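Old Cables Get a Second Life at the Lilura Repair Room

14 Oct 2022
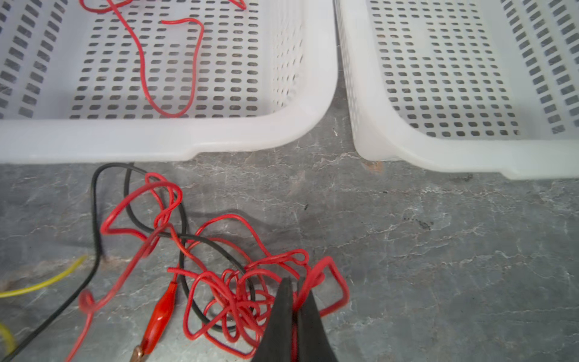
The Lilura repair room in Billitora has started to sort its old test leads and loose wire, a job that the members were postponing since February. The work is done on the floor of the front room, with plastic baskets, and it will continue until the end of the month. Residents can bring their own unwanted cables during the opening hours.

The room is known in the neighborhood mostly for repairing lamps, radios and small kitchen appliances. Over the years many people left their cables there together with the broken things, and the cables were put in one big cupboard under the stairs. When the cupboard was emptied last week, the members weighed everything before they began. The result was 329 pounds of wire, plugs, chargers and leads, which is more than the room had expected to find.

The sorting follows a simple order. First the long cables are separated from the short ones. Then the thin wire is taken out, and this is the slow part, because thin insulated wire makes knots very easily and keeps the shape of every bend. A lead that was pushed in a drawer for five years does not want to be straight again. The members were asked not to pull on the knots but to open them slowly from the outside, beginning with a free end.

White baskets with holes in the bottom were chosen for the job. The room tried cardboard boxes at first, but the small clips caught on the paper edges and the boxes became soft after a few days. The baskets are easy to wash, and dust and small pieces of insulation fall out through the holes when they are shaken over a trash can. They also can be put one inside the other when the work is finished - the room is small and storage is always a difficulty.

Red and black wire is the most common type in the collection. Much of it comes from test leads, the kind that ends in an alligator clip and is used for connecting a battery or a meter for a short time. The room uses such leads nearly every day, so the good ones will stay. Each lead will be checked with a meter, and the jaws of the clip will be cleaned if they are dull. Leads with a broken sleeve will get a new one. If the wire itself is damaged, it will be cut shorter and given a new clip, or it will go to the metal recycling.

According to the plan, the checked leads will be divided in sets. One set has a red lead and a black lead of the same length, rolled together and closed with a piece of soft string. The room does not use rubber bands for this anymore, as old rubber sticks to the insulation and leaves a mark which is hard to remove. The first 40 sets will go to the evening course in basic electricity at the Moon learning center, where the students until now had to share. Other sets will be offered at the Plokelura street market for a small donation.

The money from the market is meant for a new workbench. The room needs $2245 for the bench, including a proper lamp and a strip of outlets with a main switch. Until today $400 was collected, mainly from the spring market. The present bench is a kitchen table, and it is too low for standing work and too narrow for two persons. For this reason larger sorting jobs are still done on the floor, where there is enough place to spread everything out.

For people who want to sort their cables at home before bringing them, the room has published a short list of advice:

Roll every cable separately, in wide loops, and do not wind it around your hand tightly.
Leave the plug or the clip on the outside of the roll so it can be found.
Put a small paper label on chargers if you still know what they belong to.
Do not cut off plugs, even when the cable is damaged.
Keep batteries apart from all wire and clips. A metal clip that touches both ends of a battery can make it very hot.

Cables that are wet or burned, or that smell of smoke, are not accepted. Television antenna cable is also refused this year, as there is no one who asks for it. Extension cords are welcome, but they will be tested and returned to the owner if they are not safe. Anyone who brings a bigger quantity than one shopping bag is asked to write to the room before coming, so that there is space near the door.

Visitors can also take something home. A basket with free short pieces of wire will stand beside the entrance during the month, and these pieces are suitable for school projects, for tying plants or for practice in soldering. Children may choose from it when they are together with an adult. The longer pieces are kept for repairs and are not given away at this moment.

The room reminds its guests that shoes should be clean when they come in, and that one should walk carefully while the sorting is going on - loops of wire on a stone floor are easy to step in. Bags and coats can be left on the hooks in the corridor.

When all the leads have their place, the cupboard under the stairs will get shelves and will be opened again for donations. The same method will be used after that for the screws and small metal parts, which are now kept in jars in the back room. The date for this second sorting will be put on the door of the Lilura room and on the notice board of the Billitora library.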